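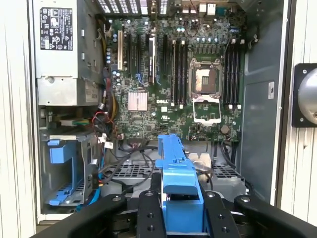

OPENING: WHAT'S IN THE BOX

Wait for people to sit. Tokcombe crowds sit slowly.

Start with the question I get every time: "Is it worth opening up?" Yes. You have already stopped using it. It is holding a door open. The stakes are low.

Point out the power supply, top corner, big gray metal box with the label full of warnings. We do not open that one. Say it twice. Someone in the second row at Lorkow had a screwdriver out before I finished the sentence.

Then the blue plastic. Old office Dells often use color to tell you where fingers are welcome. It's the friendliest thing in there.

(3 minutes. It will be five.)

NEXT: LAY IT DOWN
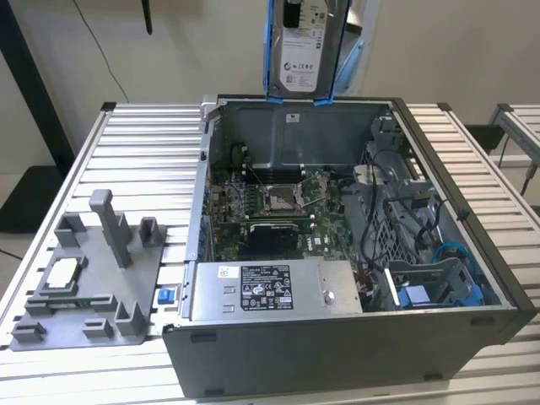
Lawal Bassey

Tower on its side, open side up. I spent years working on upright machines with my head at an angle, and I have the neck to show for it.

Talk about the drive and its caddy. The drive is the part people care about, and they care about it for 12 years of photos they have never looked at. Advice: back up first, unplug everything, then get the drive out of the case. If it sticks, look for the tab you missed. Do not pull harder. (Pause for the guilty faces.)

Mention the empty socket. Pins are down in the board on this type, and they bend if you breathe on them with intent. Keep the cover if you have one. You don't have one.

Skip the bit about beige slots unless the room is over 40.

If anyone asks about price: the Edet shop wanted 28 dollars for a used drive, and I paid it, so I'm no help.

LAST PART: WHERE THINGS GO WHEN THEY COME OUT

My whole philosophy is a tray. Processor in one spot, memory in another, and nothing in a coffee mug. I lost a processor in a coffee mug once — it was not an empty mug.

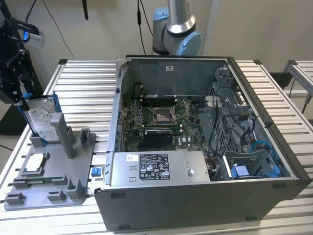
Dell tower on its side, with the parts tray to the left.

Let them look at this one for a while. Ask who can find the processor. Somebody will point at the socket.

Close with the Lorero sign-up sheet. Bring pens. Bring back the pens.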